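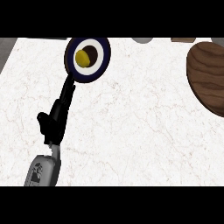

Figure 7.0 A marble countertop with a robot arm reaching towards a round plate. Computer-rendered.

Chapter 7
Weather on the Screen: What Live Storm Coverage Tells Us

Storms make good television. They are loud, they move, and they can be shown with one camera and one person in a waterproof coat. Whether they make good information is a separate matter, and this chapter asks you to keep your doubts about you while we look into it.

In Chapter 6 we dealt with forecasts: how they are made, and how a range of possible outcomes gets squeezed into a single symbol on a map. We now turn to what happens once the bad weather has arrived and a broadcaster has to fill two hours with it. The material is drawn mostly from the coverage of one flood, in the small river town of Postoditz, as carried by the regional channel Pirkel in August.

7.1 A town under water, or two streets of it

Viewers who watched Pirkel that evening would have come away believing that Postoditz had been swallowed. The words "town under water" stayed at the foot of the screen for most of the programme. The reporter stood up to his knees in brown water and shouted over the wind. Behind him was a row of shopfronts with the water at their doors.

The water was real, and so was the damage. But when Yae Higuchi went through the recording for her study of the broadcast, she found that every outdoor shot had been taken in the same two streets, both of them next to the river and both at the lowest point of the town. The survey made afterwards listed 213 flooded properties. Postoditz has almost 3000. A reader is entitled to ask what the other streets looked like, and the programme never said.

Higuchi is careful about blame, perhaps more careful than she needs to be. She accepts that a crew goes where the flood is. Her complaint is with the caption, which was written in the studio by people who had seen only what the crew had sent them. The present author would go further. A caption that stays up for most of two hours has been looked at many times, and someone could have changed it.

7.2 The trouble with "the worst ever"

Record claims need special suspicion. During the same programme a presenter called the flood the worst the town had known. No source was given. The parish records kept at the church go back a long way and mention several floods that reached the altar steps; this one stopped at the gate.

Three questions will usually let the air out of a claim of this sort. Worst by what measure — depth, cost, lives, or number of people who rang the newsroom? Over what period? And who has checked? If a report answers none of them, treat the claim as decoration.

Note that "since records began" is only a little better. At Postoditz the river gauge had been moved upstream after a bridge was rebuilt, and readings from the old site and the new one cannot simply be laid end to end.

7.3 What viewers say they want

Broadcasters often defend dramatic coverage by saying that the audience asks for it. The usual evidence is a survey. The one most often quoted in this case was carried out by the research firm Adico, which put its questions to 983 viewers and reported that a large majority found live storm reports "useful or very useful".

Joaquim Quintela has pointed out the weakness here. The people questioned were not asked what they had used the reports for. When he put that question to a smaller group of his own, many could describe the reporter's struggle with his umbrella in detail, yet few could name the road that had been closed. Quintela's group was small and drawn from one college, so his result should not be leaned on too heavily either. It does suggest that "useful" was doing a good deal of work in the Adico survey — possibly more than it could bear.

Before you read on

Find a recording of any live weather report and watch it once with the sound off. Write down the places you can identify. Then watch again with the sound on and write down each statement that a person at home could act upon. Keep both lists, as you will need them for the Kapoor method of coding broadcasts in section 7.4.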